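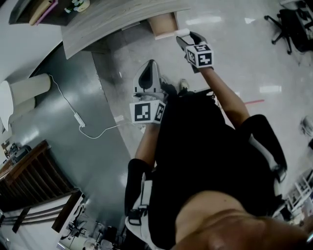
Tavesville Athletic Club – Supporters' Office

4 October 2021

Supporters' office questions plan to move Plutow derby to Rendgate

The supporters' office of Tavesville Athletic Club has asked the league to hold off on moving next April's derby against Plutow to the Rendgate ground until the numbers behind the move are made public.

The league says the bigger ground will bring in a bigger crowd. We would like to see how it worked that out. The last derby played at McKinnon Park drew 864 people to a ground that holds 900. That is a full house by any fair measure, and we doubt that many more fans will turn up after a drive of 46 miles each way.

The league has also promised "improved travel options" for visiting and home fans. So far this comes to one coach with 60 seats. No fare has been given, and neither has a return time. An evening kickoff is still listed on the draft schedule, so families with young children have good reason to ask.

We have heard this kind of promise before. Two seasons ago the cup semifinal was moved on the same grounds, and the gate figures were never released. Our written requests for them went unanswered.

The office is not against a change of ground if the case for it holds up. It wants three things in writing before any vote: the expected gate, the full cost of hire, and the share of ticket money that would go to each club.

Season ticket holders can send comments to the supporters' office at McKinnon Park. Existing tickets for the derby remain valid – at least for now.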